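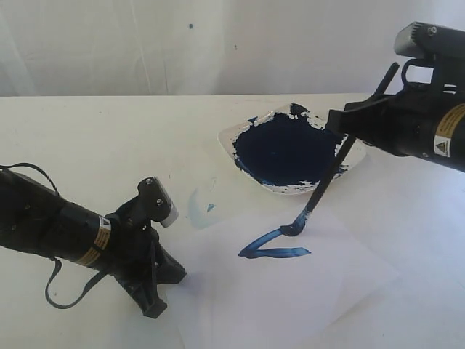 1/ Hilo rápido sobre por qué el planificador nos redondeaba las esquinas y cómo lo hemos arreglado (a medias). Llevamos desde julio con Planivent para trayectorias con contacto, y todo lo que tuviera un ángulo salía blando, como escrito con el codo. El pico donde la Z azul gira de golpe hacia la derecha es justo el tipo de esquina que me interesa. Parece una tontería, pero para el controlador es una pesadilla.

2/ El problema. Planivent mete un blending por defecto entre segmentos. Para mover cajas, perfecto. Para trazar, se come el vértice. Y si pones el radio a cero, el brazo frena en seco y aprieta: manchurrón en la esquina.

3/ Primer intento: bajar velocidad solo cerca del vértice. Funcionaba en simulación, claro. En simulación no hay pintura.
Segundo intento: partir el trazo en dos goals y mandarlos seguidos. Peor. Entre goal y goal había 40 ms en que nadie mandaba consigna y la pinza se quedaba apretando hacia abajo tan tranquila.
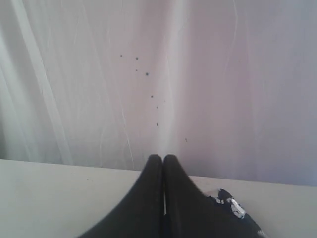
4/ Lo que ha funcionado
Separar la z del resto. El plano xy lo lleva el planificador, la altura la lleva un lazo de admitancia aparte, a 100 Hz, que no sabe nada de esquinas ni falta que le hace. Cuando xy frena, z afloja. Lo escribió Olga Valcárcel en una tarde y yo me pasé 3 días peleándome con los frames porque tenía un signo cambiado. Un signo.

5/ Ojo con el timestamp si haceis esto. El nodo de xy publicaba con hora de envío y el de z con hora de lectura. Resultado: z reaccionaba a una esquina que ya había pasado. Ahora todo va con el reloj del controlador y punto.

6/ Percepción, que me preguntáis siempre. Para recargar el pincel hay que saber dónde queda pintura, y segmentar azul muy oscuro con reflejos encima es un dolor. El umbral por color se lo traga todo: mango negro, dedos de la pinza, sombras. Ahora filtramos primero la silueta del propio robot con el URDF y luego ya segmentamos lo que queda. Mucho mejor. No perfecto.
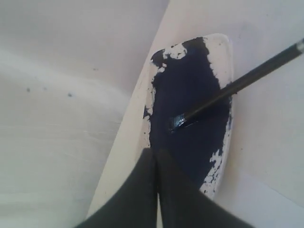 Ezequiel Miranda pregunta si no sería más fácil fijar el punto de recarga a mano y olvidarse de la segmentación.

7/ Sí, más fácil sí. Lo tuvimos asi al principio. El problema es que el punto fijo vale hasta que se gasta esa zona, y entonces el pincel sube casi seco y el planificador tan contento, porque para él la recarga ha sido un éxito. Ahora elegimos entre 5 candidatos y descartamos los que caen cerca del borde.

8/ Tooling. El visor de Bondesora nos ha salvado la vida para comparar trayectoria pedida contra trayectoria real. Antes lo hacía con csv y un script de matplotlib que daba vergüenza. Ahora cargo el log, pincho en la esquina y veo fuerza, z y velocidad en la misma línea de tiempo. 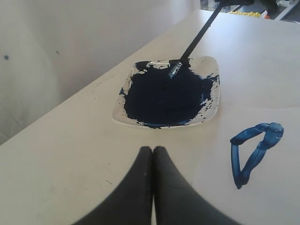

9/ Lo que sigue sin ir bien es cerrar figuras. Volver al punto de partida con un error pequeño en xy se nota muchísimo cuando la forma es cerrada, y la calibración mano-ojo arrastra su parte. Sospecho de la muñeca. Nele Hoekstra sospecha de mi código. Ya veremos.

10/ Subo la config de admitancia al repo esta noche cuando quite las rutas de mi portátil. El lazo de z va en un paquete aparte, no depende de Planivent. Si alguien lo prueba con otro planificador que me cuente qué ganancias usa, las mías están puestas a ojo.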